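Visit report: Iren manipulation lab, Wallau
4 January 2022

The Wallau site opened its test hall to outside visitors for the first time since August. I went for one item on the program, the talk on the Zeltgate cell and the stop fault that kept it out of service for 12 days.

The fault is simple to state. On cycle 1812 of a planned 3000, the arm received a protective stop during a descent. The controller logged the stop and cut motion as it should. On reset, however, the task program resumed from its stored step and skipped the check of finger position. The gripper closed on the rim of the container and pulled it across the table until the force limit tripped. No one was inside the barrier.
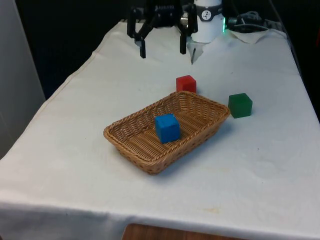
The sorting task used at Wallau is a plain one: cubes go into a container, one at a time. A restart halfway through is where the trouble lies. With the blue cube in the basket and the red and green ones still on the cloth, the program has to know which step it is on, and a stored counter is a poor source for that. The red cube also sits just past the far rim, so a small position error on approach brings a finger down on wicker. The team now forces a full open and a retreat to a safe height after every stop – then a fresh look at the table before any motion resumes.

The second finding concerned the reset button. It was mounted within reach of the barrier gate, and an operator could press it with the gate still open. The interlock blocked motion but did not clear the request, so the arm moved as soon as the gate closed. Vũ, the firm that supplied the safety relay, has changed the wiring so that a request made with the gate open is discarded.

The revised cell has completed 4 full runs. I asked for the stop logs from those runs and was told they would be sent to visitors who left an address at the desk.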